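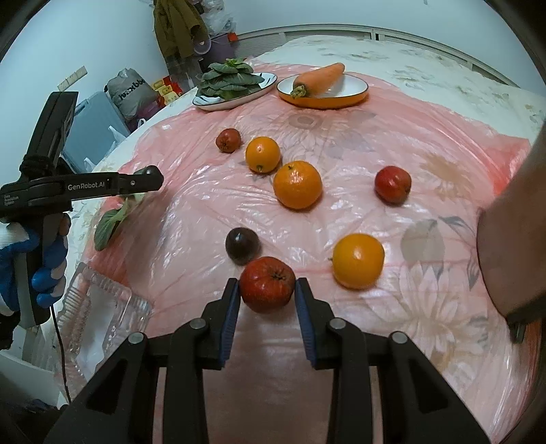

I keep getting asked how I look after the hand-held grippers, so I'm writing the routine down before I forget half of it.

I do it before every fruit session, on the same table, and it takes 12 minutes if nothing is wrong. The fruit goes out first, because I use it for the checks.

Pads come first. They are dark blue and they pick up a film from fruit skin, mostly from oranges. I wipe each one with a damp cloth and then a dry one. I used to use alcohol wipes and stopped, as the pads felt tacky afterward. If an edge has started to lift, I change the pad then and there. Pressing it back down has never lasted me a full session.

Next are the screws and pivots. I put a driver on every screw I can reach and just feel for movement. I don't crank on them. In April 2025 I found 2 that had backed out, both on the same side, and I had spent the whole previous evening blaming the software for fingers that didn't meet evenly. Now I check them even when I'm in a hurry. Then I open and close the fingers slowly a few times and watch whether both sides arrive together.

The cable is the part I'm fussiest about. It hangs down toward the floor and wants to catch on the table edge. I leave enough slack to reach the far plates with my arm out, and I don't tape it anywhere. Taping it is how I broke the old one.

After that I start Nornus, which is my own little logging script and nothing fancy, and run the grip check. Both grippers, one piece of fruit each, held over the table.
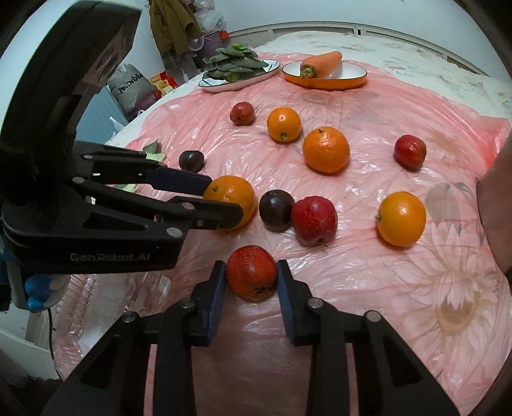
Grip check: an orange in one gripper, a small red apple in the other.

I hold for a slow count of 4 and look for slipping. Apples are harder than they look, and a small one shows up a crooked pad faster than anything else I've tried. I run 39 grips in all, mixed sizes, and write down any drops in the notebook. Drops on one side only mean I go back to the screws. Drops on both usually mean the pads want another wipe.

One thing about the plastic sheet – it wipes clean, but it also wrinkles, and I have to smooth it out between rounds. I might try a thicker one in May.

Afterward I wipe the pads again, coil the cable loosely and put everything away with the fingers open. The bok choy goes into dinner.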